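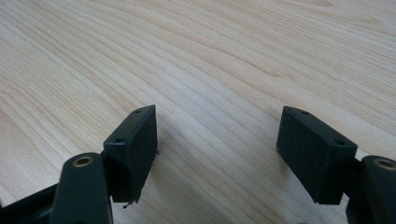 Wrist camera view, gripper B, fingers open, no object. Attached by P. Fuentealba.

Ticket 401 — Gripper B loses thin parts, gripper A does not
Status: open, waiting for spare parts
Opened by: Pilar Fuentealba
Assigned to: Nahuel Sepúlveda
Site: Emurberg, bench 2

Summary

We are comparing two hand-held grippers before we order for the whole Altis project. Gripper A is the Gikow unit. Gripper B is the Brouwer unit with the black angled fingertips. Both use the same camera, the same cable and the same recording computer. With thick parts I see no difference between them. With thin parts (washers, plastic cards, the flat clips) gripper B drops the part or closes beside it.

Steps to reproduce

Put one plastic card flat on the wooden table. Bring the gripper down with the fingers open. Close slowly until the trigger stops, then lift by the width of one hand. I made 23 lifts with each gripper. Gripper A dropped the card 2 times, gripper B dropped it 14 times.

Log

Pilar, 9/6/22, morning
I repeated the test with a new card, because the old one was bent at one corner. The result is the same. I attached a view from the wrist camera. Please look at the inner side of the left fingertip, at the middle of its length. A very small dark piece is standing out into the gap. There is also something like a black string at the lower edge of the same fingertip. I did not clean anything before I saved the picture.

Nahuel, same day
Thank you, the picture is useful. On the right fingertip I find only a small rough spot at the low corner, so for me the left one is more interesting. I cannot say from one view if the dark piece is part of the fingertip material or dirt that stays there. Could you pull it softly with tweezers? Do not use a knife, please. If it comes away easily, write it here and repeat the lifts. If it does not, leave it and I will look at it myself.

Second question. Is the gap zero when the trigger is fully closed? In August we had a unit with a loose link and the fingertips touched only at the points.

Pilar
The string came away with the tweezers. The small piece on the inner side did not, it feels like one body with the fingertip. I stopped there.

About the gap: I closed the gripper on a strip of paper. At the pointed ends the paper is held well. Near the links I can pull it out with nearly no force. With gripper A the paper is held along the full length. I tightened the screws on both links and the result with the paper did not change.

Nahuel
Then I think we have two things together, and we should not mix them in the comparison table. One is the worn or damaged fingertip. The other is the closing angle. Please mark the thin part results for gripper B as "not valid yet". The thick part results can stay.

I also looked at the camera side. The light from the ceiling makes a pale bluish patch on the table between the fingers. It is soft and the wood grain is still visible in it, so I do not believe it explains the drops, but a white card could be harder to see there. For the next round, please turn the table a little or close the blind — and do the same for gripper A, or we compare two different conditions.

Pilar
Understood. I changed the table in the sheet and I wrote a note beside the thin part rows. The next round will be with the blind closed for both units.

Open points

- New pair of fingertips for gripper B: requested from Brouwer, no delivery date yet.
- Closing angle: Nahuel will measure it with the old fingertips first, then with the new ones.
- Repeat the card test, same number of lifts, both grippers.
- The order for Altis stays on hold until the thin part rows are filled again.

Contact the Emurberg test bench | © 2022 Emurberg Automation Lab | Back to top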